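学期报告,边写边发,想到哪写到哪,今晚估计睡不了

1/
2019年12月17日,周二,报告截止是周四早上八点。我还差一大半。全部134份,七年级四个班加八年级一个班,全是我的。别问我前两周在干嘛,在监考

2/
先说系统。Girkthorpe今年换成Stullari了,以前那个虽然丑但是能复制粘贴。现在每份评语上限423个字符,空格也算,标点也算。超了它不提醒,直接给你截掉。上周提交的第一批里有个孩子的评语最后一句是“他在课堂上经常”。经常什么啊。家长已经发邮件来问了

3/
已回邮件。经常主动帮同学。真的是主动帮同学,我本来就是这么写的

4/
有同行问为什么是423。不知道。问了IT也不知道。说是系统默认的,改不了,要改得等明年合同

5/
给今年第一次写报告的新老师几句,我自己是吃过亏的:
先在Word里写。不要在网页里写。Stullari闲置一会就自己登出,不保存。十月份那次期中简报我丢过一整个班

6/
名字。名字名字名字。写完一个班从头到尾只看名字和他/她,别看内容,单独过一遍。去年有同事把两姐妹的评语贴反了,姐姐数学好妹妹数学不好,家里闹了一场

7/
等级这一栏也说一下。学校要的是“努力程度”和“当前水平”分开打,很多家长会混着看。努力A水平C不是矛盾。努力C水平A才是我比较想约谈的那种

8/
然后评语和等级要对得上啊各位。努力打了D,评语写“本学期表现令人愉快”,Alfie Wragg会退回来的。他是我们年级主任,每一份都看,真的每一份,我佩服他也有点怕他

9/
Alfie退稿的批注都很短。“具体?” “举例” “这句谁都能用”。最后这个我今年已经收到七次了

10/
他说得也对。“继续努力,相信下学期会更好”确实谁都能用。我试着改成一件具体的事加一个具体的下一步,比如:
能独立写完一段议论,理由有了,缺例子。下学期每段至少用一处原文。
字数刚好,家长看得懂,孩子也知道要干什么

11/
不过写到第三个班的时候脑子已经是糊的,具体的事也想不出来了。这时候翻作业本比翻成绩表有用。成绩表上就一个数字,本子上有他涂掉三遍的那句话

12/
说到本子,Bellamy楼那边的柜子又满了,七年级的练习本没地方放,现在堆在我教室后面窗台底下。谁的班谁来领行吗,贴了条也没人理

13/
中场。吃了碗面。还剩两个班

14/
有个家长朋友私信问报告到底要怎么看,顺便说几句
先看下一步那句,别先看等级
跟上学期的比,别跟别人家的比
看不懂就发邮件问老师,一句话就行,我们宁可你问
不要拿着报告在饭桌上一条一条念给孩子听,拜托了

15/
阅读那栏是另外一回事。那个分级是Hernik测出来的,电脑测的,孩子那天困了或者跟同桌吵架了,掉两级都很正常。我班上有个女生自己在家看大部头小说,Hernik给她判的比九月还低。我在评语里专门写了一句,不然她妈妈要急

16/
而且Hernik的级别到了Stullari里面不会自动同步,要手输。一个一个手输。我刚才把一个男生的输到了他下面一行,往后全错位,发现的时候已经错了13个。重来

17/
重输完了。眼晴疼

18/
关于行为问题怎么写,一直有争论。我的做法是报告里不写任何家长没听说过的坏消息。上课讲话,作业不交,应该早就打过电话了,到报告里只写现在怎样、接下来怎么办。如果报告是家长第一次听说,那是我这边的问题
有同事不同意,觉得报告就是正式记录,该写就写。也有道理,我没有说服他,他也没说服我

19/
还有一类最难写,就是什么都还可以的孩子。不吵,作业按时交,成绩中间。一学期下来我跟他们说的话最少。写到他们的时候我会停很久。今晚有几个我是真的想不起来他们举过手没有,心虚
下学期打算每周固定跟两三个这样的学生聊一下作业,先记在这,免得一月份就忘

20/
还有人问能不能用评语库。学校有一个,能用,但是库里的句子是给所有科目写的,套到语文上怪怪的。我一般只拿它开头半句,后面自己写。而且Alfie认得出来,他好像把整个库背下来了

21/
第三个班写完了!!存了两份,U盘一份邮箱一份
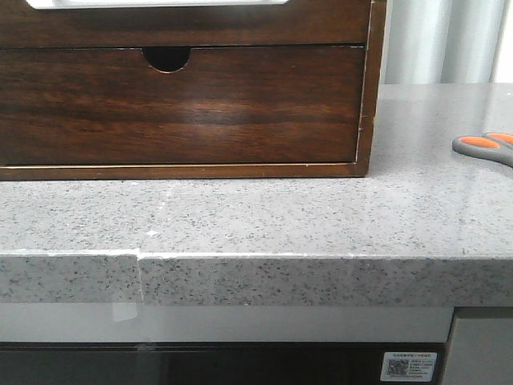
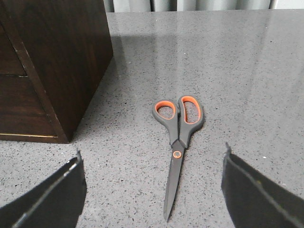
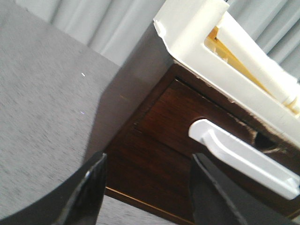 22/
最后一个班,八年级。这个班我教了第二年,反而写得最快,很多话去年就想说了。有个男生去年报告我写的是“请按时到教室”,今年可以写“课堂讨论常常由他开头”。打这行字的时候挺高兴的

23/
查重查名字查他她,过了一遍,抓到两处错。还有一份超了字符,删了个“非常”,够了

24/
提交。转圈。还在转圈

25/
登出了。我就说吧。还好Word里有

26/
重新登录一份一份贴,贴完再说。明天第一节还有课,八年级的诗歌,讲义还没印,Bellamy那台复印机早上要排队的,谁到得早帮我占一下

27/
补一条给问周四时间的同事:早上八点是系统关闭的时间,Alfie要看的话得周三放学前交给他。群里那个通知写得不清楚,我也是刚刚才看明白的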